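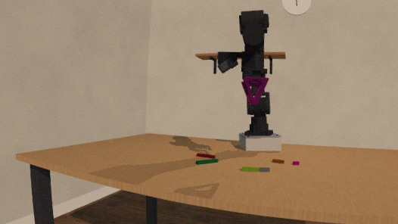
Fellutley, décembre

On me demande souvent pourquoi je passe autant de soirées sur la simulation avant de toucher au vrai bras. À l'atelier partagé, c'est presque un sujet de dispute. Pour certains, un robot qui n'existe qu'à l'écran, c'est du jeu vidéo, et le bricolage commence au premier tournevis. Moi je trouve ça un peu snob !

Mon projet s'appelle Kamano : un bras noir posé sur son socle gris, avec un triangle magenta au milieu (j'y tiens, à ce triangle), et des barrettes de couleur à trier sur une table en bois. J'ai mis 4 mois à en arriver là, environ 80 heures devant l'écran. J'ai même gardé les ombres bien dures, parce que ma lampe de bureau est sans pitié et que je veux m'y préparer.

Alors oui, la simulation ment – les frottements surtout. Mais chez moi, une erreur d'angle sur le vrai bras m'a déjà coûté 2 servos, et je n'ai pas le budget pour apprendre comme ça. À l'écran, je me trompe, je relance, je vais me faire un thé. Je continue donc par là, et les tournevis attendront janvier.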